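Applies to off-the-plan apartment purchases in the Rurnumis and Vallejo buildings. Buyers in the Stidoto townhouses use a different contract.

## Checking the floor area before settlement

1. Get the registered strata plan from your conveyancer. The marketing plan isn't a contract document.
2. Find your lot number and read the area in square metres. Balcony, storage cage and car space are listed separately.
3. Compare the internal area with the figure in the contract schedule. Zasell contracts allow a variation of 6 per cent either way.
4. Measure each room to the inside face of the wall. Columns and service risers are included in the lot area unless the plan notes otherwise.
5. If the shortfall is over the limit, give written notice within 12 business days of plan registration. Email is accepted if the contract says so.

## Entitlements

Unit entitlement sets your share of levies. In Vallejo the aggregate is 1,000; in Rurnumis it is 1,296. Divide your lot's entitlement by the aggregate and multiply by the annual budget. Don't compare raw entitlements between the two buildings.

Keep the signed contract, disclosure statement and any variation notices together. Scans should be colour, single-sided, with every page initialled by both parties.
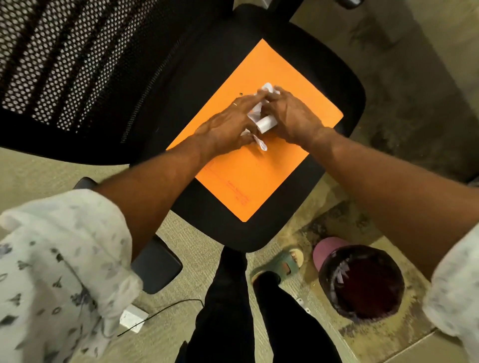
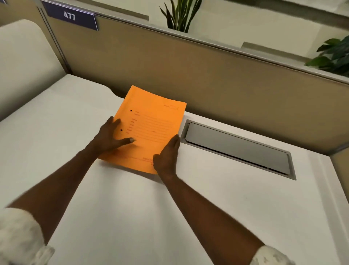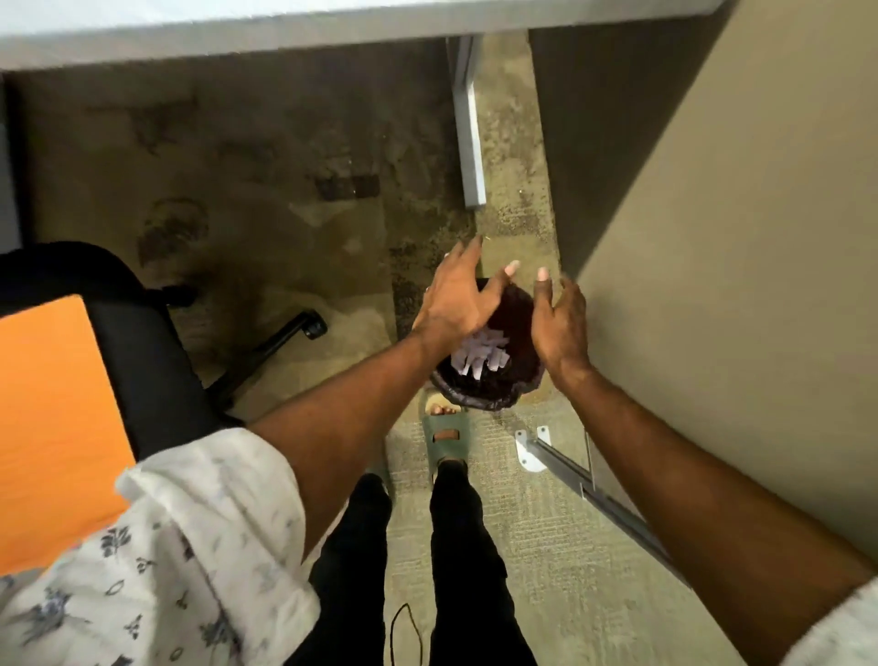 *Orange folder on a chair seat (first) and on a desk (second); carpet and desk leg (third).*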